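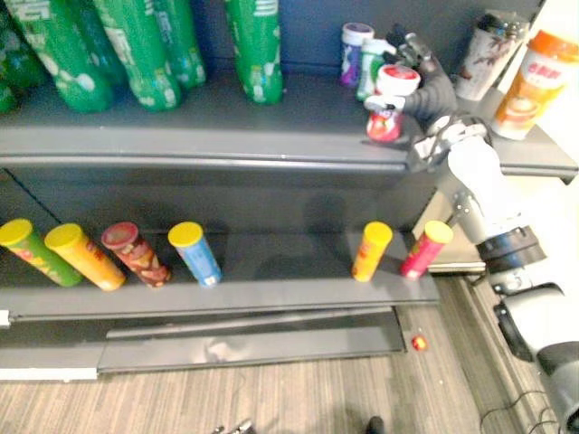 How hard should the hand squeeze?
As little as it can while the item still stays put when you lift. Start low, go up in small steps, write each step down.

Session notes, Pap shelf build, shared workshop

Bring last month's arm notes. We use the Grukonix wrist plate again, two bolts, both with washers this time. Cables first, THEN power. If a cable goes tight when the elbow is straight, reroute it, don't stretch it.

Parts so far come to 1,295 on the Sativitz sheet, incl. the spare finger tips. Check it before you order anything.

Order for tonight:
zero the joints
open and close the hand with nothing in it
one light item, slow
same item, tipped a bit
then a crowded row

Crowded row is where most of you will get stuck. Fingers need room both sides, the model in Bilitum only knows the item, not its neigbours. So come in from the open side, and leave a

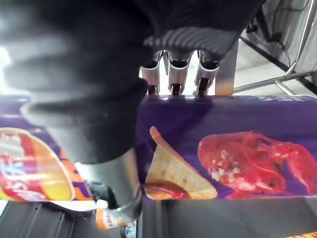 bigger gap on the thumb side than you think. Wrist view is good for the last bit of the move, poor for anything else. Flip back to the head view before lifting.

Speed: leave it at 42 per cent until I've seen your run. Log every try, good or bad, in the same file. Dont start a new one.

Moving from shelf to table: lift, clear the lip, turn, then lower. Turning early clips the lip.
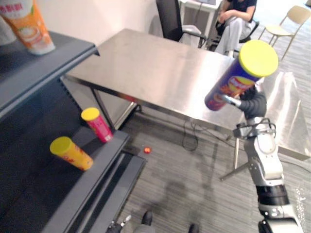
Fig. 3. Snack can held at an angle over the steel table.

For next time: redo your grip table with the lower start value, and label both ends of your cables.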